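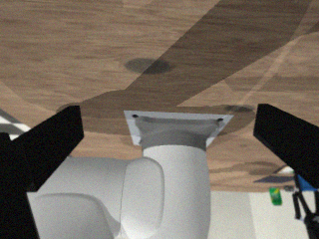 30/03/2021

Evening on the two-arm bench model. No cutting at Skemden until the model agrees with the drawing, so the whole session was at the keyboard.

Started with the base plates. The plate frame in the model had its origin on the underside and the arm file expects it on the top face, so every height was out by one plate thickness. It had not shown up before because both arms were wrong by the same amount. Moved the origin, re-exported, reloaded. The arms now report the same height above the table top as the drawing gives.

Bolt pattern next. Suleiman Okafor sent his measurements of the real plates last night and one hole spacing differs from mine. His is the one taken with calipers, so I have used his. Must remember to correct the drilling template as well as the model. The template is the one that costs money.

The wrist view is usable at last. I had the camera mounted to the wrong link and it swung about whenever the last joint turned. Now it turns with the gripper and both fingers stay put at the sides of the view whatever the arm is doing. Field of view is still a guess.

Grasping

Blue block at the tray. Ran the approach slowly, straight down, fingers closing on either side of the block once the wrist had settled. The first tries pushed it over. Dropped the closing speed, then raised finger friction one step at a time and wrote down each value before changing it, which I failed to do last time.
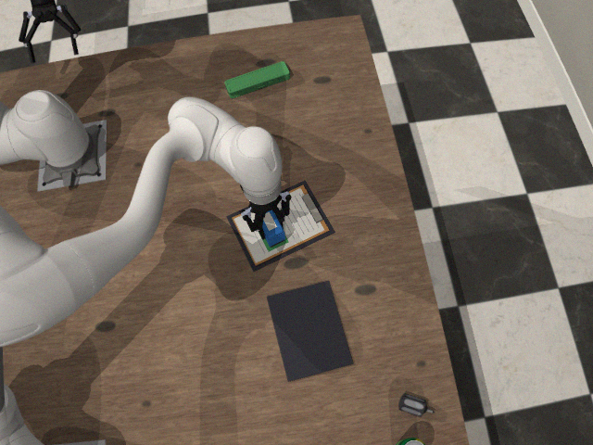 Also put the physics rate up to 500 Hz. At the old rate the fingers sank a little way into the block on contact and then threw it. At 500 the contact is steady and the run takes longer than I would like, but I can leave it going while I solder. Tried the higher rate with the old friction figure too, to see which change had mattered. The block slipped. Both changes stay.

The shadows on the table are heavier than they need to be. Adaeze Lawal thinks they will upset the colour threshold for the blue, and she is probably right. I have left them in for now. The lamp over the real bench will be no kinder.

Reach

Spent the last hour on reach and clearance with both arms posed over the table. The long green bar near the back is the awkward one. The left arm can get to it, but only with the elbow high, and in that pose I want 100 mm between its forearm and the other arm. The drawing gives less. Options are to move one plate outwards or forbid the pose. Moving the plate means new holes, so I shall try forbidding the pose first and see how much of the table is lost.

The grippers have no cable run in the model at all. On the real arms there will be a loom down each forearm, and it will want slack at the elbow – worth adding as a simple tube before I trust any clearance figure.
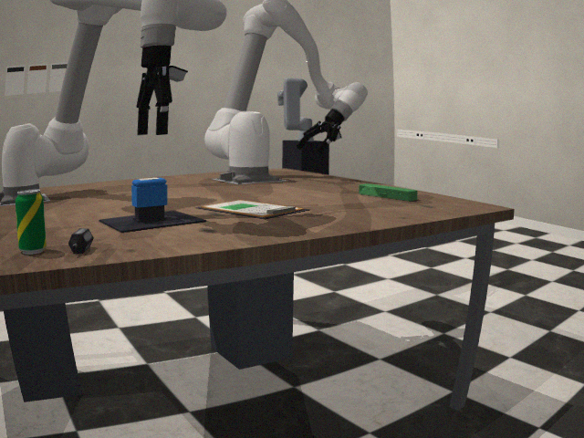
For next time

Correct the drilling template from Suleiman's figures.
Add the cable tube to both forearms, then repeat the clearance check.
Measure the field of view of the real camera.
Order Faston terminals for the supply leads, M6 bolts and spring washers for the plates.
Ask Adaeze for her colour threshold script and run it on the wrist view with the shadows on.
Back up the arm files before touching the joint limits. Saved today's as they stand, friction values in the notes column.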